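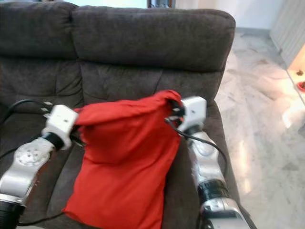
4.2 The couch as a halfway place

I started this study thinking the laundry room would be where all the interesting stuff happened. Wrong room! Of the 3,814 put-down notes our households in Garov sent in, 1,145 were about the couch, and I had barely given it a line on the first coding sheet. (Mackenzie Campbell, who coded the notes with me, had asked for one back in June and was very nice about it.)

By a put-down I mean any moment when a cloth thing leaves someone's hands before it gets where it's going. Shirts, totes, towels, the blanket from the car. People told us over and over that the couch "doesn't count" as putting something away, and they also told us it doesn't count as leaving something out, so I ended up treating it as its own category. Kaisu Hämäläinen calls these halfway places in her notes on the Ferrand homes, and I've borrowed the name.

Color came up more than I expected. Several people with brown or gray couches said they lose dark socks and sweaters on them for days, while anything bright gets picked up the same evening. I can't test that properly with diary notes, but Figure 2 gives you a feel for the contrast they were talking about. I'd love to see somebody try it with a patterned couch.

The other thing is shape. A folded towel stays a folded towel on a shelf, but soft seats seem to invite people to drop things bunched up, and then whoever comes along next has to pick the thing up by its corners and shake it out to see what it is. One woman wrote that she folds everything twice, "once for the couch and once for real." I coded that as two put-downs, which Mackenzie still disagrees with.

Figure 2. Red cloth, bunched and folded, on the seat of a couch with tufted back cushions.

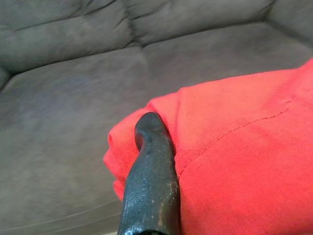 4.3 Chairs, beds and banisters

Bedroom chairs were the next big group, and they work differently. Things stay on them longer, and people are much more willing to call the pile a system. I left beds in the same group at first and then split them out, mostly because a bed has to be cleared by night and a chair never does.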